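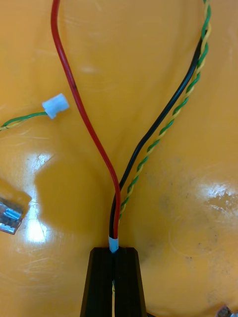
What I Learned from Grading My Own Internship Talk

October 2019

Our department makes every student who did an off-campus placement stand up in the fall and talk about it for seven minutes. The sign-up sheet calls this "sharing." There is a rubric. There is also, new this year, a self-evaluation form, so that after you have shared you can go home and watch the recording of yourself sharing and assign it a number.

I put mine off for two weeks and did it last night with a bag of pretzels.

Some background for anybody who wandered in from the sourdough posts. I spent the summer at Pallico, which writes training manuals for companies that don't want to write their own. My job title was Learning Content Intern. I had pictured myself asking deep questions about how adults learn. Mostly I changed "utilize" to "use" and then, when the client complained, changed it back. I got very fast at this.

The talk was called "From Classroom to Workplace: Bridging the Gap." I didn't pick that title. I typed it as a placeholder in August, and by the time I thought of something better the program had gone to the printer. Four other people had the word "bridging" in theirs, so at least I was in company.

The first thing you notice on the recording

I say "so, yeah" at the end of every slide. It works as a kind of verbal doorbell. I had no idea. I'd practiced the thing in my kitchen over and over and I would have sworn in court that I ended each slide with a thoughtful pause.

I also thank the audience for coming, which is a strange thing to say to people who get attendance credit.

The room was Grurham 27, the one with the radiator that knocks. I'd been hoping for the nice room upstairs with the chairs that swivel, but that went to the study abroad people, who had photographs of mountains. I had a screenshot of a style guide. I don't blame the scheduling office for this. If I'd had to choose which of us deserved the swivel chairs I would have chosen the mountains too.

The part where I had a point

About halfway through, at the slide with the too-small font, I stopped reading and told a story. I hadn't planned it. In my second week at Pallico I was given a manual for new hires at a warehouse and told to "tighten it up." I cut it by nearly a third and was very pleased with myself. My supervisor, Myung-ja Cho, read it through, handed it back, and asked me which of the cut parts a person would go looking for on their first night shift when everyone who could answer a question had gone home.

I didn't know. I'd never thought of the manual as something a person would hold while worried. I'd been editing it like an essay, and in an essay you get marked down for saying a thing twice. She had me put back all the repeated bits, including a paragraph about where to park that showed up in three separate chapters. She said people don't read these from the front.

On the recording you can see heads come up during this. Even the guy in the back row who'd been eating soup. Then I said "so, yeah" and clicked to a slide with a pyramid on it, and the heads went down again.

I would like to have that slide back. The pyramid came from our theory class and I put it in to prove I'd taken theory class. It has five levels. I explained all of them.

Questions, if you can call them that

We got two. One was whether Pallico pays its interns (yes, a little, and late). The other came from Professor Wang, who wanted to know what I'd been taught here that I had to unlearn there. I said "great question," which bought me about a second, and then I said something about audience awareness that had no verb in it.

I've been answering it properly in the shower ever since. Nearly everything I've written in college has had exactly one reader, and that reader was paid to finish it. You can get away with a lot under those conditions. You can bury the useful part on page four. At Pallico nobody was obliged to get to page four, and the client's tracking report showed most of them didn't.

I should have said that. I've emailed it to her. She replied "Thanks!" and I'm choosing to take it as high praise.

The form

The self-evaluation lives on Groka, the portal we use for everything now, and it logs you out if you think for too long. The categories are Organization, Delivery, Use of Visuals, and Reflection. Each one has a box for comments that holds about as much text as a fortune cookie.

I gave myself a middling score for Delivery and a cruel one for Use of Visuals. For Reflection I wrote a long, careful paragraph about the warehouse manual, and Groka logged me out. So I wrote a shorter one. The shorter one was better, and I resent that.

Juniors who are doing this next year, the placement fair is in November and the Pallico table is usually near the coat rack. Ask who you'd be reporting to. Bring a pen, theirs run out. And change the title of your talk before August is over.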